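Irgate Skeptics Circle - minutes of the April meeting
4 min read

We got going a little after 7 pm in the upstairs room at De Haan, with 19 members present and Kgomotso Mabuza in the chair. She thanked everyone for coming out in such miserable rain, and had a special welcome for the three people who had made the trip over from Vuvgate. The minutes of the last meeting were accepted with one correction (the talk on water dowsing was in the small hall, and our apologies to the speaker, who did notice).

1. The Tisura newsletter

Most of the evening went on this, and rightly so. The newsletter has now reached 2,256 subscribers, up from 1,740 when we last looked, and there was some very pleased murmuring at that. Kgomotso said the piece on cold reading had brought in more letters than anything we have ever run, a good many of them from people who had paid for private readings and wanted to talk it over kindly with someone. She would like the next issue to print a few of those letters, with names removed and with the writers' permission.

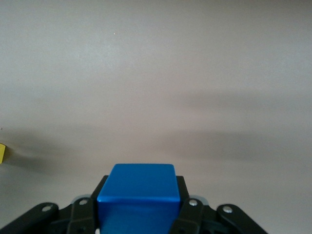 Ruairí Flanagan wondered whether we were in danger of sounding smug if we printed only the letters from people who had changed their minds. He would sooner see one or two from readers who still feel their medium told them something real, with a gentle answer alongside. There was a long and friendly discussion of this - longer than the agenda allowed, if we are being strict - and in the end it was agreed that he and Kgomotso would choose the letters together and bring them to the next meeting.

2. The astrology test

We are going ahead with the birth chart experiment at the Vuvgate library. Each visitor will be given a personality reading and asked to score how well it fits, and only afterward will they learn that everybody had the same one. We have room for up to 20 people.
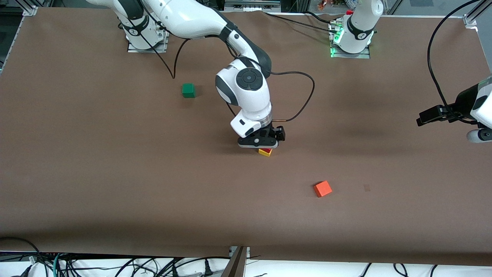
The wording of the reading still needs work. The draft passed around was felt to be a bit too flattering, even for a horoscope, and the line about "hidden musical gifts" is to come out. It was also agreed that we should tell people at the sign-up desk that they are taking part in a test, without saying what kind, and that anyone who feels foolish afterward should get a cup of tea and a proper chat.

3. Any other business

The lending shelf is missing both books on spoon bending. Please look at home.

Cookies were excellent, thank you. Closed at 9:10 pm.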